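Good news for anyone who's been lugging their coffee mornings from kitchen to kitchen since the winter: the hall on Workau Lane opens again on Monday! I popped in for a nosy and came out far too cheerful, so forgive me if I gush a bit.

The new floor is down, the boiler works (I stood next to it for ages, it was lovely) and the loos finally have proper locks. Rory MacKinnon, who runs the bookings, told me the repairs fund reached £1,000 in May, with £300 of that from the cake sale alone. I'd like to think my lemon drizzle did its share.

Flustard, the folk band, are playing on opening night and I've already put my name down. Doors are at seven, and it's pay what you like.
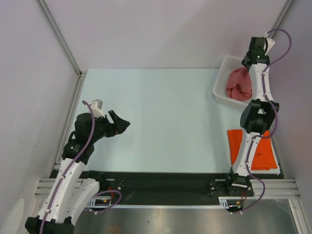 Bookings for the autumn are open too, and Rory says the Saturday slots are going quickly, so get in early if you've a birthday coming up. The parking is as bad as ever, I'm afraid. I'd walk if you can, or try the top end of Rathjen Road.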